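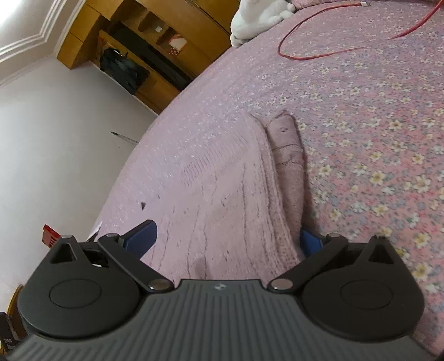
Korkitard is a word list for crossword setters and people who write captions, catalog notes, that sort of thing. Plain words for surfaces, edges and joins, with the sense we want people to use. Started as a text file on Zainab's laptop. Quick taste of how the entries work: "ribbed" is for parallel raised ridges, like the grey body in the photo, and "grooved" is for lines cut in. "Pin" is the small round thing an arm turns on (silver ones there), never "bolt" unless you can see a thread.

Last edit Jul 6, 2025 - Ladi Obi

## whats in here

- `words.csv` - the main list, 1,167 rows
- `short.csv` - 600 rows, the ones that fit a small grid. Nothing over nine letters
- `dropped.txt` - words we threw out, with grumbling
- `notes/` - Zainab's notes from the Rustarbridge list, half typed up

## columns

| column | meaning |
|---|---|
| word | lower case, American spelling |
| sense | one line, no period at the end |
| kind | surface, edge, join or shape |
| alt | other spellings, split by semicolons |
| who | initials of whoever added it |

`alt` is empty a lot. Fine. Leave it empty, dont put "none".

Spelling: "gray" is the headword, "grey" goes in alt. Yes I typed grey up top, I grew up with it. "Molding" not "moulding". "Plow" is not in the list, stop adding it.

## where the words came from

Mostly three places. The old Tindimance clue book (scanned, bad OCR, expect leftovers like "fIuted" with a capital I). The Rustarbridge list, which is good on edges and useless on joins. And us, reading hardware catalogs.

Senses are all rewritten by Zainab Oyelaran or me. No copied definitions.

## known problems

- "scalloped" is in there twice, once as edge and once as surface. Both are right, but the loader in Eze keeps only the first. Workaround: rename one to `scalloped_2` and strip it after
- "knurled" vs "milled" - sense lines overlap too much. Need a better pair
- joins section is thin. No good plain word for a lap joint other than "overlap"
- some `who` cells say ZO when it was me. Not fixing
- file was saved from a spreadsheet in May and a few dashes turned into junk characters, mostly cleaned up

## adding words

One word per row, keep it alphabetical, run `check.sh` before you push. It only looks for doubles and blank senses so read your own row too. If you need 2 sense lines for one word, open an issue first and we'll argue aboutit there.

## license

Use it for whatever. Credit is nice. Puzzles made with it are yours.

## todo

- finish typing notes
- sound words?? Zainab says no
- second pass on "dull" and "matte"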